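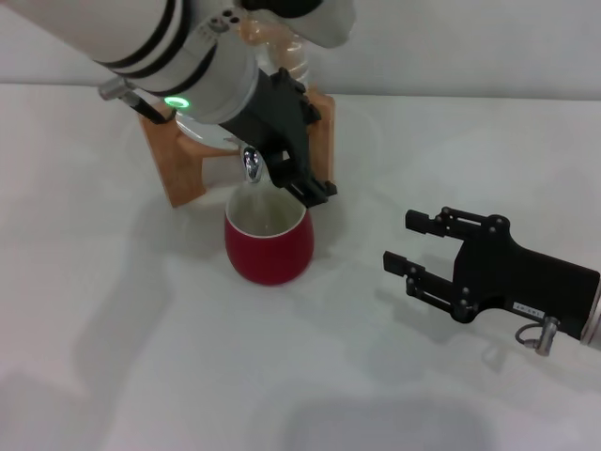

Glass drinks dispensers: keeping one clean, drip-free and worth the space

I bought my first drinks dispenser for a garden party and fully expected it to live in the loft afterwards. It never made it up the ladder. We now have water on tap at the end of the worktop all year round, everyone drinks more of it, and the fridge door has a gap where the big jug used to be (filled with mustard, mostly). I've had one crack on me, one leak all over a tablecloth and one grow something unspeakable inside the tap, so I've picked up a few tips along the way.

Before the first fill

Wash it, and wash it properly. New glass comes with packing dust and the tap usually has a faint oily feel from the factory. Warm water, a small squirt of washing-up liquid, a soft sponge. Never boiling water! That's how I lost the first one, a Murna, which went from top to bottom with a noise like a dropped plate. Thick glass hates a sudden change, so the same goes for tipping in hot tea or filling it with iced water straight after a hot wash.

Then take the tap off and look at how it's put together. Most have a nut on the inside and two washers, one either side of the glass. The inside washer does most of the work. If it's twisted or pinched you'll get a drip, and no amount of tightening will cure it. Wet both washers, seat them flat, and do the nut up finger tight and then a tiny bit more. I used to go at mine with pliers and all I did was squash the rubber.

The overnight test

Stand the dispenser on a dry sheet of kitchen paper, fill it above the level of the tap and leave it till morning. A slow leak can take hours to show itself and kitchen paper will tell you the truth. If there's a damp ring, empty it, turn the inside washer over and try again. I got a replacement set of silicone washers from Gomdale for less than the price of a coffee and they've outlasted the originals by years.

Choosing a stand

You want a stand, even if the tap clears the worktop without one. Measure from the tip of the tap to the surface and then go and measure your tallest everyday cup. It sounds obvious but I have owned a very pretty stand that only suited espresso cups. My Fekia stand is plain wood and gives enough room for a mug, though my tall tumblers have to be tilted.

Check it for wobble when the dispenser is full, too. Water is heavy — 3000 ml weighs 3 kg before you've counted the glass — and a stand that feels solid with an empty jar on it can rock alarmingly with a full one. If one leg is short, a felt pad underneath sorts it out. Wooden stands like a wipe of food-safe oil now and again, particularly on the feet where drips collect. I do mine in February when I'm stuck indoors anyway.

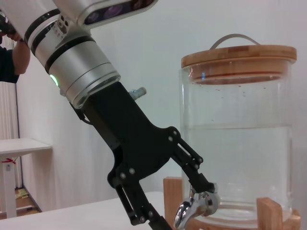 Can I leave water in the dispenser overnight?

Plain water will be fine overnight with the lid on, but I empty it the next day and start again. Anything with fruit, cucumber or herbs in it should go in the fridge or down the sink by bedtime.

Looking after a wooden or bamboo lid

Don't soak it. Bamboo lids swell, go fuzzy round the rim and then refuse to sit down flat. I wipe mine with a damp cloth, dry it straight away and leave it upside down on the rack for an hour. If yours has a silicone ring, peel that off every couple of weeks and wash it separately, as the groove behind it gets grubby surprisingly fast. A lid that smells musty can be rubbed with half a lemon and a pinch of salt, wiped clean and left by an open window.

Cleaning the tap

This is the bit people skip (I certainly did). The glass looks sparkling so you assume the rest is too, but there's a little chamber inside the tap where water sits. Once a week I run a jug of warm soapy water through it, then a jug of clean. Once a month it comes off altogether and gets a going-over with a narrow brush. The Kartha bottle brush set has one thin enough, or the sort of brush sold for reusable straws does just as well.

For limescale, mix 200 ml of white vinegar with the same amount of warm water and drop the tap parts in for 20 minutes. Don't leave them all day, vinegar can dull a chrome finish. Rinse, then buff the outside with a dry tea towel and it comes up lovely.

Cloudy glass gets the same vinegar mix with a handful of uncooked rice. Swirl it round, gently, and the rice scrubs the corners your hand can't reach. Take the tap off first or you'll be picking rice out of it with a cocktail stick.

Slow pouring

If the water comes out in a feeble little thread, try lifting the lid. A tight seal stops air getting in and the flow drops away to almost nothing. Loosen it a touch and things usually pick up. After that I'd suspect fruit. Lemon pips are the worst, followed by mint leaves, which plaster themselves flat over the opening. Use big slices, pick out the pips, and put soft herbs in an infuser or a tea ball.

It will also slow down as the level drops, and you'll always have a bit left in the bottom that won't reach the tap. I tip that on the houseplants.

A few odds and ends

Put a folded cloth or small saucer under the tap. The last drip always falls after you've walked off with your cup.

Keep the tap well back from the edge of the worktop so sleeves and bags don't catch it.

With small children, start them with a cup that isn't glass and stand it right under the spout before they touch the lever. Mine hold 455 ml to the brim, so we stop well short of full.

Ice goes in after the water, a few cubes at a time and slid in gently.

If you're packing it away for winter, take the tap off, dry everything for a full day and store the lid separately. Put the washers in an envelope and tape it to the glass. I spent 7 weeks once looking for a washer that was in the cutlery drawer.

Page last updated October 4, 2024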